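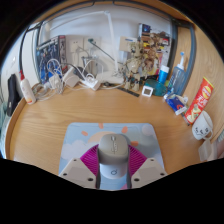
Desk tidy week is nearly on us, so quick one from me before the Monday post goes out. Flolham office and the Grurkinel annexe both taking part. Start at the back of the desk and work forwards. Cables first, always. Last time we pulled out over 30 leads that fitted nothing anyone owned, plus a phone charger from the old Asadi building. Those went to the recycling point on the ground floor, which is open again by the way (mornings only). 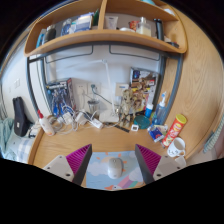
Mouse mats get forgotten every single time. People wipe round them. Lift the thing up, do underneath, then do the top with a damp cloth, hardly any soap. Printed ones are fine with this, and a cheerful mat with a sun and a rainbow on it deserves a clean as much as a plain black one. Leave flat to dry. Not on the radiator please, they curl. Then the mouse itself, buttons and sides, dry cloth round the wheel. Switch it off frist if it has a switch.

Lamps: dust the arm and the base, unplugged. Boxes and collectables can stay, just shift them and dust behind. Spare adapters want a label, even a bit of masking tape will do. Bijan Sharifi has 100 sticky labels and wants them used up. He's in room 121, knock loudly.

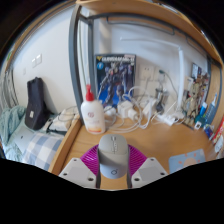

What if I find a lead and don't know what its for? Put it in the Fevton crate by the lifts with a note of your room number, and it stays there till the end of the month in case someone claims it.

Cloths are in room 205, top shelf. Bring them back after. More next time, must dash.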